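Cladden Kitchen Fair: One Visitor's Notes
3 min read
Print | E-mail

The brochure promised marble for every budget. I had doubts — the cheapest slab I was quoted had a 20-year warranty that excluded stains. 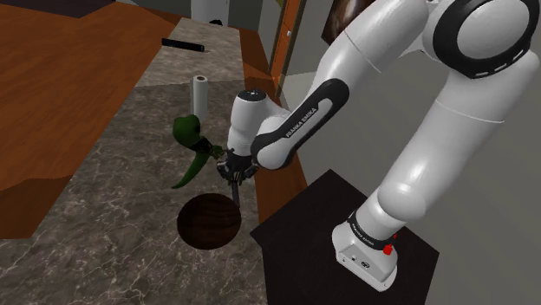
Talks and prices

Lurdes Valente of Pronditz spoke on sealing stone. Good on lemon juice, vague on cost.
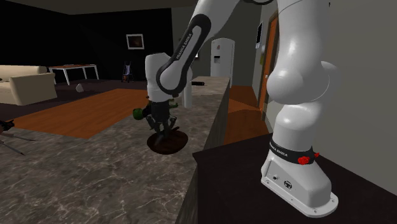

Is the fair worth the $13 ticket?
Only if you're ready to buy and willing to haggle.

Contact | © Rernora | Back to top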